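Part-time shop and workshop helper wanted at Baltatton

Hello! I'm Roxana Montoya and I run Baltatton, a small picture framing shop with a workshop at the back. I'm looking for someone to join me two days a week, starting as soon as we can both manage it, and staying on until the end of March at least. If it goes well I'd love to keep you on after that, but I'd sooner promise you what I can pay for and take it from there.

About the shop

I took over the lease from the Troncoso family, who had framed things on the same spot for years, and I still get customers asking for "the Troncoso corner" (it's a way of finishing a joint with a thin strip of darker wood, and yes, I'll teach you). We frame all sorts. School photos, football shirts, maps, a great many dogs. Last month I did a christening gown, which kept me awake for a week, and a set of 14 beer mats for a man who wanted them in the order he'd drunk from them.

The run-up to Christmas is mad. The phone goes, the bell goes, the glass delivery turns up in the middle of it all, and I've been eating my lunch standing at the till. So, help!

What you'd be doing

Mostly talking to people. Someone comes in with a rolled-up print and no idea what they want, and you lay corner samples against it until their face changes. I love that bit and I think you need to like it too. Then there's measuring up, writing the order slips (neatly, please, I can't read my own), answering emails, wrapping finished work and ringing people to say it's ready.

On quieter days you'd come through to the back and learn the bench side with me: cutting mounts, cleaning glass, pinning frames together, fitting cord. You don't need to have done any of it before. I hadn't when I started, and my first mount had four corners that didn't agree with each other.

There's some lifting. A sheet of glass is heavier than it looks and a big mirror is heavier still, though anything really large we carry together.

Who I'm hoping for

Someone kind and patient with good handwriting. You'll need to be happy with a tape measure and able to add up without panicking. If you've worked in a shop, a café or a library, lovely. If you're coming back to work after a long gap, please do write, I've been there myself. You must be over 18 for the cutting tools.

Pay and hours

The pay is £700 a month for two days a week, nine till half past five with an hour for lunch (a proper one, sitting down). Paid holiday on top, and framing at cost for you and your family. There's a bus stop outside and a bike rack by the side gate.
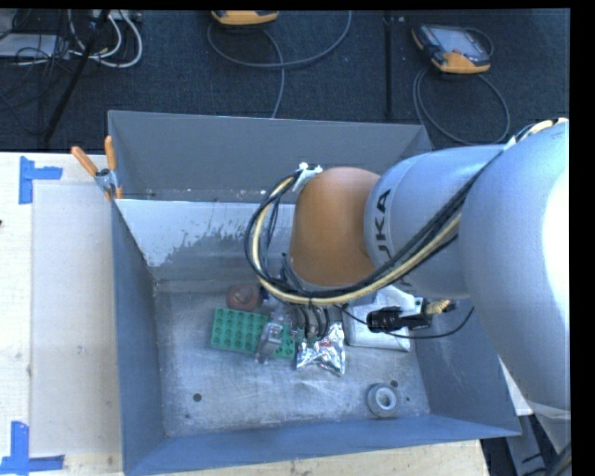
How to apply

Please send me a letter, by email or on paper, whichever you find easier. One page is plenty. Tell me a bit about yourself, which days you could do, and what you've got hanging on your wall at home. I'm nosy, and it gives us something to talk about. No need for a CV unless you've got one handy.

You can also drop your letter in at the shop, 80 Dadari Street, through the green letterbox (the other one belongs to the flat upstairs). I need everything by 26/10/2024.

I'll ring everyone who applies, whatever I decide. Those I'd like to meet will be asked in for a cup of tea and an hour in the workshop, paid, so you can see whether you like the smell of the glue.

If you've got a question first, ring the shop and ask for Roxana. Mornings are best, before the post comes.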